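Reading public apologies and honours after a wrongful death
Session 4 notes, Government and Public Trust
Module tutor: Siham El Sherbiny

Please have read the Stalton packet before the session. If you only have time for one item, make it the council minutes and skip the press release, which repeats itself.

1. Where we got to last time

We ended on the difference between a state saying sorry and a state accepting blame. Several of you argued that the first is a step towards the second. I am not convinced. In the cases we have looked at so far, the apology came early, was well attended and was then used for years as the answer to every later question.

This week the subject is compensation, and in particular the flat payment: one sum, the same for every family, announced before any inquiry has reported.

2. The Stalton case

A crowd was cleared from the bus station at Stalton one evening in July. Two people died. The regional government announced a payment of 500 a month to each household, to run for 48 months. The announcement was made by Ramiro Paredes, then deputy governor, at a service broadcast live from the stadium.

Points to notice when you read it:

The word "police" does not appear in the speech. The deaths are "the events at the station".

The payment is called a gift. A gift can be stopped, and it creates no right that a court would recognise. Aicha Tahiri, acting for one of the families, asked for the word to be changed and was told it was a matter of style. I doubt that very much.

The families were asked to sign for it. The form is in your packet at page 53. Read the third paragraph slowly, then read it again. Most students miss on first reading that it covers claims "known or not yet known".

Supporters of the scheme say that the families needed money at once and that an inquiry takes years. Both things are true. What has never been explained to me is why the money had to come with a signature.

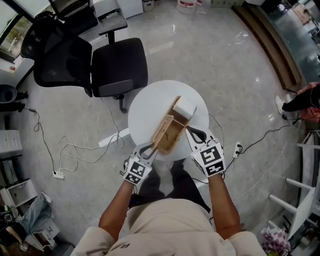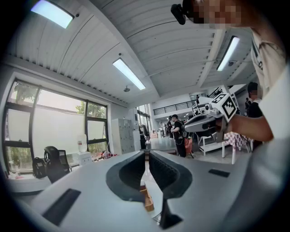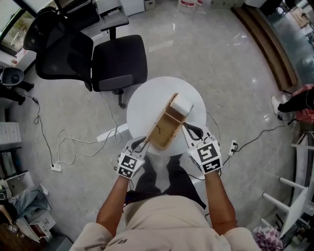 3. The Bostness inquiry

The inquiry sat at Bostness, a long way from Stalton and with one bus a day. Its chair, Reda Kabbaj, was a respected former magistrate and I have no quarrel with his conduct of the hearings. My quarrel is with the terms he was given. He could ask what happened in the station. He could not ask who gave the order to clear it.

This is a common pattern and you should learn to look for it. Before you read any inquiry report, read the terms of reference and write down what has been left out. If you read the findings first you will tend to judge them by their tone, and official reports are written by people who are good at tone.

The report says around 500 people were in the station. The police log says far fewer, the bus company far more. The report picks its figure without saying how, and every newspaper then used it as settled. I would like someone to take this up in the essay.

4. A different view

Rangi Ruawai's article (item 6) defends public honours and ceremonies. The claim is that they bind a government to a version of events: once a dead person has been named as innocent before the whole country, it becomes costly to say otherwise later.

It is the best argument on that side and you should be able to state it fairly. My doubts are as follows. The article draws on three cases, all of them picked because the families were pleased with the outcome. It says little about families who stayed away – and in the Stalton case one of the two did. It also treats the cost to a government as obvious. Paredes was re-elected.

Still, Ruawai may be right about the longer run. We have not had the longer run yet.

5. Terms you should be able to use

Ex gratia payment: money paid without any admission that it is owed.
Terms of reference: the written limits on what an inquiry may look into.
Indemnity: protection from being sued or charged.
Waiver: giving up a right, usually in writing.

Please don't use "closure" in your essays unless you are quoting somebody, and if you are quoting somebody, say who benefits from the word.

6. For the seminar

Come with a page of notes on one of these.

Should a payment ever be made before the facts are known? If so, on what terms?

Compare the Stalton speech with the one in item 4. Which of the two admits more? Quote the exact words.

Kennedy (item 7) says that most families want the truth more than the money. What is the evidence given? Is it enough?

Item 8 is badly scanned. A cleaner copy is in the library, filed under inquiries and not under policing.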